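Tello Reading Room > Science > Forces > Friction

Friction: the force that resists sliding

Friction is a force between two surfaces that touch. It acts along the surfaces and works against sliding. If you push a box to the right across a floor, friction from the floor pushes on the box to the left. If you stop pushing, friction slows the box until it stands still.

Forces are measured in newtons, written N. An apple of 100 grams resting on your hand presses down with a force just under 1 N.

Where friction comes from

A tabletop can feel perfectly smooth. Under a strong microscope it has hills and valleys, and so does the bottom of the cup standing on it. The two objects touch only where the high points meet. The area of real contact is much smaller than the area of the cup's base.

At those high points two things happen. The materials stick to each other weakly, and some of the bumps push against the sides of other bumps. To slide the cup you have to break the tiny bonds and bend, scrape or lift the bumps past one another. All of that takes force.

When the cup is filled with water, it presses harder on the table. The high points are squashed a little flatter and more of the surface is in real contact. Friction increases. This is why a full drawer is harder to pull than an empty one.

Static and sliding friction

There are two main kinds of friction between dry, solid surfaces.

Static friction acts while the surfaces are not sliding. It changes to match the push. Push a heavy cupboard gently and static friction pushes back gently. Push harder and it pushes back harder. It has a limit, and once your push goes over the limit the cupboard moves.

Sliding friction acts after the movement has started. It is usually less than the limit of static friction. You may have noticed this with a heavy chair: the first jerk is the difficult part, and then it is easier to keep going.

A third case is rolling. A wheel or a ball loses some energy as it rolls because the wheel and the ground both change shape slightly. On a hard floor this loss is small compared with sliding. Suitcases have wheels for this reason.

Friction and holding

When you hold a bottle upright, your hand does not reach under it. Your fingers and thumb press inward from the sides. Gravity pulls the bottle down, and static friction at the skin acts upward. The bottle stays where it is as long as gravity does not exceed the limit of static friction.

You can raise that limit in two ways. You can squeeze harder, or you can change the surface. Rubber has high friction against many dry materials. It is soft, so it sinks into small dips and makes more real contact. Ridges and grids help on wet surfaces, where water needs somewhere to go. Boot soles, bicycle handlebars and jar openers all use patterns of this kind.
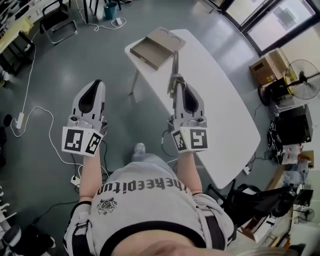
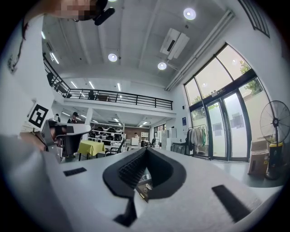
In the second picture, the black pad on the left inner face of the V-shaped opening has ribs and a grid texture.

Test it: how much pull does a book need?

You need:
- a hardcover book
- a spring scale marked in newtons
- a loop of string
- a small bag of rice
- a kitchen scale
- a flat wooden shelf or table

1. Weigh the book on the kitchen scale and write down the result. The one in our test had a mass of 485 grams.
2. Put the string around the book, between the cover and the first page, and hook the spring scale to it.
3. Lay the book flat on the shelf. Pull the spring scale slowly and keep it level with the shelf.
4. Read the scale at the moment the book starts to slide. Our reading was 2 N.
5. Repeat the pull 5 times. The readings will differ a little. Use the middle one.
6. Weigh out 100 grams of rice in the bag, place it on top of the book and pull again. The reading should be higher.
7. Take the rice off. Put a dish towel under the book and pull once more.

If the spring scale is tilted upward, it lifts part of the book's weight and the reading comes out too low. A jerky pull gives a reading that is too high.

Making friction smaller

Friction turns the energy of motion into heat. Rub your palms together quickly and you will feel it. In an engine this heat wastes fuel, and the rubbing wears the metal away.

Oil and grease reduce the problem. A thin layer of oil keeps the high points of two surfaces apart, so the surfaces slide on the oil. A substance used like this is called a lubricant. Your knees and elbows have a natural lubricant, a slippery fluid inside the joint.

Ball bearings work in a different way. They replace most of the sliding with rolling. Small steel balls sit between the part that turns and the part that stays still. Skateboard wheels contain them.

Making friction larger

Sometimes more friction is wanted. Sand is spread on icy paths. Gymnasts put chalk on their hands, and the chalk takes up sweat. Brake pads on a bicycle are pressed against the rim or against a metal disk, and the friction slows the wheel. The pads get thinner with use and have to be replaced.

Words used on this page

Newton (N): the unit of force.
Static friction: friction between surfaces that are not sliding.
Sliding friction: friction between surfaces that are sliding.
Lubricant: a substance that reduces friction between surfaces.
Bearing: a part that lets another part turn with little friction.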